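Sokard opens gripper comparison to outside teams

February 16, 2022
By Lucinda Lyons

Sokard has started a side-by-side trial of three parallel grippers for small robot arms and will publish the results in March. Other makers can enter a gripper until the end of this month.

Each gripper is fitted to the same arm and run through 700 picks, using the same controller and the same set of objects. The set mixes soft and hard items, and the layout changes between runs. A pick counts if the object is lifted clear of the tray and held for two seconds.
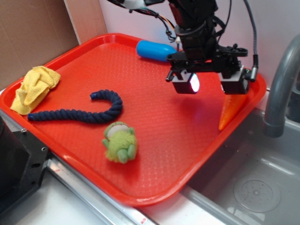
A two-finger gripper over the test tray, with cloth, rope, a green plush toy and an orange carrot-shaped toy among the objects. Photo: Sokard

"Most data sheets give you grip force and stroke, and that does not tell a buyer much about a towel," said Bronisława Pietrzak, who leads testing at Sokard. "We want figures people can check — including the failed picks."

Two of the grippers come from Porkard and Delacroix. The third is Sokard's own design. Logging software is supplied by Skerkico, which will also hold the raw data so that entrants can review their own runs.

Grippers entered from outside must weigh no more than 700 grams with their mounting plate. There is no entry fee. Units are returned after testing, and wear to finger pads is not covered.

Related items
Porkard updates finger pads for soft goods
Skerkico logging software: release notes
Sokard arm controller passes 2,000 hours on test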